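4.3 Bag Unpacking Task (toy pick-up)

With this task you check how well the Nisa arm takes soft things out of a paper bag. Please read section 4.2 before you start. The task is part of the Otarura home chores set.

1. Open the paper bag fully and fold the rim to the outside.
2. Fix the rim to the holder. Tape or a clip can be used.
3. Put the toy on the bottom of the bag, away from the walls.
4. Move the arm to the start position and load the program 242.

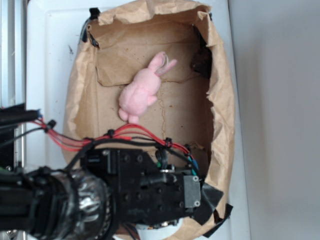
Figure 4-5. Pink bunny on the bottom of the bag, gripper at the side.

5. Set the speed to 30 percent. Press Run.
6. If the fingers miss the toy, allow 3 tries, then press Stop.

CAUTION: Do not put your hand in the bag while the arm has power.

Note: Crumpled paper is still difficult. The fingers can take a fold of the paper together with the toy. A person empties the same bag in a few seconds, so please do not expect the arm to replace this person yet.
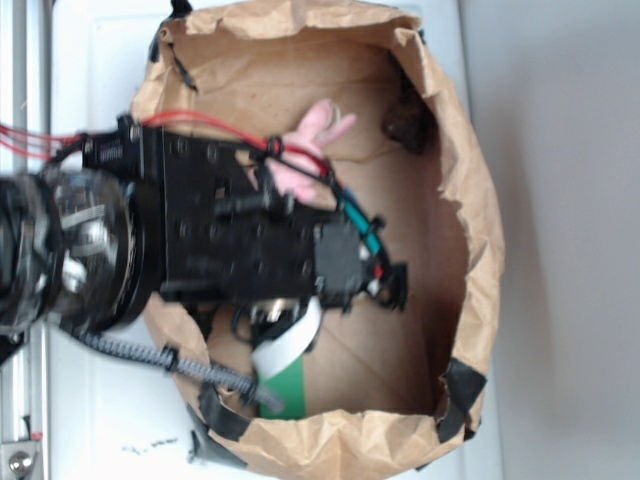 Figure 4-6. Fingers inside the bag, close to the pink toy.

7. Write each try in the Ploltport log, also the failed ones. For error 44 (grip lost), go to section 7.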